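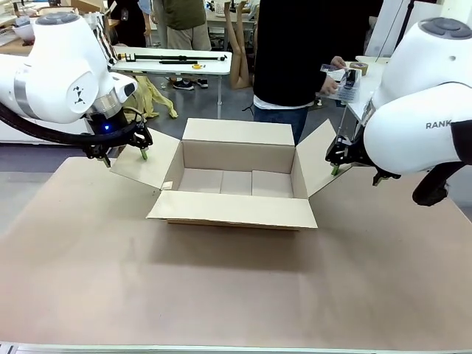 Unit 609, Handout 3: Judging a two-arm packing kit

The Leller packing kit is sold as an add-on. You supply the arms, the grippers and the bench, and Leller supplies the control software (called Zaster), a set of finger pads, a calibration plate and a year of support. The list price is about £4000 before tax. The task we use all through this handout is box closing, starting with all four flaps open and folded outward and one arm on each side of the box, green pads down near the left and right flaps. It looks a small job. Most of the marks in the coursework come from explaining why it is hard.

What the brochure claims

Leller says the kit will close and hold any standard corrugated box "without box-specific programming". Read that phrase carefully. It means you do not type in flap positions. It does not mean you do no setting up. For every new box size Zaster asks for the length, width and height, plus the board thickness, and then a slow first pass with an operator at the stop button. Allow time for this when you work out the cost of a changeover.

The brochure also gives a cycle time. It is measured from first flap contact to last flap down, so it leaves out filling the box, bringing it to the arms, and taping. If you compare it with a hand-packing figure, make sure both start and stop at the same point.

Terms you need

Minor flaps: the two shorter flaps on a rectangular box, normally folded first.
Major flaps: the two longer ones, folded over the minor flaps and taped along the join.
Spring-back: the amount a flap opens again after it is let go. New board springs back more than board that has been folded several times. Test with both.
Hold force: the push needed to keep a flap down while the other arm moves. Too much and the side wall bows.
Handover: any point where a person puts something into the work area or takes something out.

Handovers

Handovers are where the kit and its rivals differ most. The Vondwood system uses a fenced cell with a hatch, so a person never reaches in while the arms are live. It is slower to load and takes more floor, but the safety case is short. The Leller kit assumes an open bench. Zaster has a hold state for loading, started by a button or a foot pedal, and the arms stay where they are until it is released.

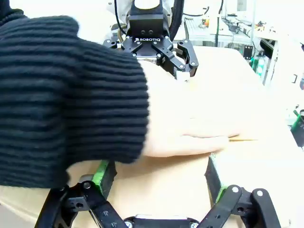
The hold state is not a safety function. The Leller manual says so on the same page as the pedal wiring, and students miss it every year. Whether a person may put a hand between the grippers depends on the arms, their own rated stop functions, the speed limits set, and the risk assessment for the whole bench. An add-on kit cannot supply any of that for you. In your report, keep "the software waits" and "the arm is prevented from moving" as separate lines.

Note also how little room there is when both grippers are over one box. With a hand in there as well, pinch points between finger links matter as much as arm speed. List them.

The third product

Sin is a software-only product and the cheapest of the group. It does the flap planning but has no loading state at all, so you write your own. I would only choose it for a site that already has a controls engineer. The documents are thin, and the examples cover one box style.

How to run the trial

Use 300 boxes per product. Fewer will do for cycle time, but failures are rare enough that a short run tells you very little. Mix two sizes and include boxes that have been folded before. Leave labels on if the real boxes will have them - a label near a flap edge can change how a pad grips.

For each failure write down:
- which flap
- new or used board
- whether the flap slipped, tore or sprang back
- whether an operator had to step in

Do not fix the setup halfway through a run. If you change a pad or a speed, start the count again.

For next time

Bring a draft handover table for the Leller kit and for Vondwood, one row per handover, with who starts it, who ends it and what stops the arms. Read the support terms too. The first year is included and after that the price is by quotation, so leave that cell blank and say why.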